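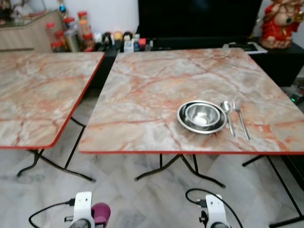
Day three of teaching the table-setting task by remote control and my wrists are toast. Goal is simple enough: plate, bowl, spoon, fork, go. I drive both arms, Rorkov logs it, repeat. 47 demos so far, want 300. The layout I'm going for has the bowl nested in the plate, spoon and fork side by side to the right, both on a slant. Shiny steel on a swirly pink faux-marble top... depth readings hate it. The bowl rim comes and goes.

Things I learned, quick:

- go slow on the fork. Slower than that.
- pinch the spoon by the neck, never the bowl end
- if you fumble, keep recording and fix it. Those recoveries are worth having, I deleted a bunch early on and regret it
- same start pose every time!! I got sloppy after lunch and had to toss 42 takes

Lag is better since I moved to the Tutitz controllers. Still get a litle hitch on the left hand when I rotate fast. Havent figured out why.

Next up is cups, then maybe clearing the table insted of setting it. Training run goes tonight, will post numbers when I have them. Ok back to forks.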